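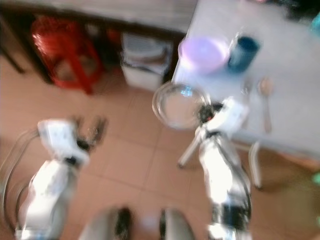 Clear glass bowl at the table edge, tiled floor behind.

August, notebook entry, hard water scale on glassware

Continuing from the last entry. The question is still whether the white film on the kitchen glass is scale that comes off with acid or etching that does not. Both look alike once the glass has been dried.

Water: Morside supply, straight from the cold tap, no softener. Test strip reads in the top band, same as July. The Voninow bottled water used for the blanks reads in the lowest band. Strips are from the opened tube, so treat the color match as coarse.

Procedure, 09:30. Tumblers from the filmed batch were split into sets. Set A went into citric acid, 50 g to the liter, at room temperature. Set B went into white vinegar straight from the bottle. Set C went into Voninow water only. Everything was fully submerged in the enamel basin or the two plastic tubs, rims up, with no stacking. Set C had the small tub and two of its tumblers were touching. I separated them at the first check.

First check at 5 minutes. Fine bubbles on A, mostly in the band under the rim where the film is thickest. B had a few bubbles, C none.

Second check at 50 minutes. A rinsed and dried with a lint-free cloth: film gone over most of the wall, a dull ring left at the base. B partly cleared, still chalky to the fingernail. C unchanged. The base ring on A does not catch the nail, and wetting it makes it disappear. On drying it comes back with the same outline. I am calling that etching until something contradicts it.

Returned A to fresh citric for a further 3 hours to be sure. No change in the ring. Returned B to the same vinegar for the same time. B now matches A on the walls, so the vinegar gets there and is only slower. The smell is a point against it in a room with one window.

Detergent. The etched tumblers are all from the shelf that was run on the long hot cycle with the Cledunach tablets. The hand-washed ones from the other shelf have scale but no ring. This is suggestive and no more, as the two shelves were bought at different times and may not be the same glass. Need a tumbler from each shelf run through both routines before writing anything down as a cause.

Drying. Tap-rinsed pieces left to air dry show spots again after one round. Pieces given a last rinse in Voninow water do not. Cloth drying straight after the tap rinse also works, provided the cloth is changed when damp. A damp cloth leaves streaks that read as film under the lamp and cost me a repeat of set A.

Inspection lamp: hold it low and to one side against the black card. Overhead light hides the ring completely.

To do
Repeat with 4 tumblers per set, all from one shelf.
Mark the bases with the Halás pencil before soaking; the wax one came off in the citric.
Open a new tube of strips and recheck the tap.
Try the citric at half strength, same times.
Kettle descale can use up the leftover solution from A.

Tubs rinsed and upside down on the rack, 16:10.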